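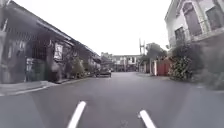

Strategy Game Design, Unit 4: Making Factions Feel Different

Welcome back! This is my favorite unit of the course, so please come with your reading done and a sheet of scrap paper.

Last time we built the map for Cemthorpe, our practice game, and gave both sides the same units. It played fine. It was also a little dull by the second match, and most of you said so in your logs. Today we fix that.

Key term: asymmetry
Two sides are asymmetric when they have different tools for reaching the goal. Chess is nearly symmetric (White moves first, and that's it). Cemthorpe is about to become wildly lopsided, and that's where the fun starts!

Our two factions
Tistton: slow, rich, hard to dislodge. Starts with 300 gold and 4 units.
Bistard: fast, poor, everywhere at once. Starts with 40 gold and 18 units.

Look at those starting numbers before you read on. Which side would you pick? Write it down now, then play a match and see if you still agree.

Three places to put a difference
1. Economy. How does the side earn? Tistton collects from towns it holds. Bistard only earns by raiding, so a Bistard player who sits still goes broke.
2. Movement. Bistard units ignore forests. Small rule, huge effect on the map, especially around the Aquino crossing.
3. Information. What can each side see? We'll leave this one alone until Unit 5, but start thinking about it.

A warning about stats
Giving one side +1 attack and the other +1 defense is the first thing everybody tries (me too, for years). Players barely notice. Change what a player has to decide each turn and they'll notice right away.

In class
Pair up and play Cemthorpe twice, swapping sides. Keep a turn log. Circle every turn where you had a hard choice, and bring me the circled ones, I love reading these!

For next time
Sketch a third faction on one page. No stats yet. Tell me how it earns, how it moves, and what it's afraid of.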